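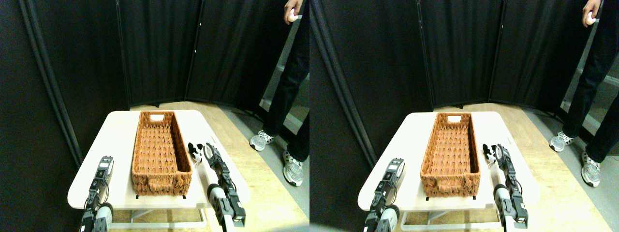

Posted by Essien Callell
Owner, window cleaner and chief bucket carrier

Home | About | Blog | Prices | Get in touch

I've been meaning to write about gutters for ages, and after the May I've just had I don't think I can put it off any longer. If you only came for the window prices they're on the other page, but do stay, I've got the kettle on.

I started out doing shop windows along the main street in Pendulstead. Windows only, that was the plan. Then one morning the lady from the bakery asked if I'd have a look at the drip over her door while I had the ladder out, and I found a length of gutter with a small lawn growing in it. Proper grass! There was a sycamore seedling as well, doing very nicely for itself. I scooped the lot into a bucket, charged her for the windows and went home feeling rather pleased, and by the end of that week I'd been asked to do four more.

What I hadn't understood back then is how much trouble a blocked gutter makes for a small business. Water comes over the front edge and runs down the wall, and you get that long green streak under the joint that everyone stops noticing after a year or two. Then the paint goes. Then the signboard starts to swell at one corner, and signboards are not cheap (I have seen the quotes, and I've had to sit down). One of my regulars over in Erndale paid £2212 to have the front of her shop put right after a winter of it, and the clear-out would have cost her £89. I don't tell that story to frighten people into booking, or only a bit.

The Erndale job that ate most of my May was a bigger one, a row of units behind the old station with one long shared gutter at the back. Shared gutters are a headache. Every tenant thinks the landlord does it, the landlord thinks it's in the leases, and the pigeons move in while the letters go back and forth. I was asked to quote for the whole run, and I'll be open about the sum because people always want to know: it came to £3706, and that included two new downpipes, a stretch of bracket replacement and hiring the platform. The clearing on its own was the cheap part. I lost a day to rain and another to a delivery lorry that parked exactly where the platform needed to be and stayed there through lunch.

I learned a few things on that job. One is that a hose from the top tells you more than an hour of staring from the ground. You run it gently at the high end and go and stand by the outlet, and if the water takes its time then you've got a sag somewhere in the middle. Another is that moss coming off the roof will fill a clean gutter again inside a season — so if the tiles look like a woolly jumper, get those brushed first and do the gutter second. I did it the wrong way round on the end unit and had to go back up at my own expense, muttering.

People ask about mesh guards a lot. I'm in two minds. Under big trees they do keep the leaves out, but the fine stuff still gets through and settles into a sort of black porridge, and then you've got to lift the whole guard off to reach it. The little balloon-shaped ones that sit in the top of the downpipe I like very much. They cost next to nothing and I put one in nearly everywhere I go now.

How often should you have it done? For most shops I'd say twice a year, once after the leaves have all come down and again in late spring when the blossom and the seeds have finished. If you've got a flat-fronted place with no trees nearby, once is probably plenty. Do it on a dry day if you can, and if you're going up yourself please have someone hold the ladder, and don't lean it on the gutter. Plastic gutter will not hold you. I've got a scar on my shin from believing otherwise.

I'm saving for a gutter vacuum, the sort with the long carbon poles and a camera on the end so I can work from the pavement. The one I want is some £3000, so it may be a while, and my knees would like it to be sooner. If anyone local has used one on cast iron I'd love to hear how you got on with the corners, leave me a comment below.

Next week I'm back in Pendulstead doing the bakery again. The seedling has returned.

7 comments | 12 shares

Older posts | Newer posts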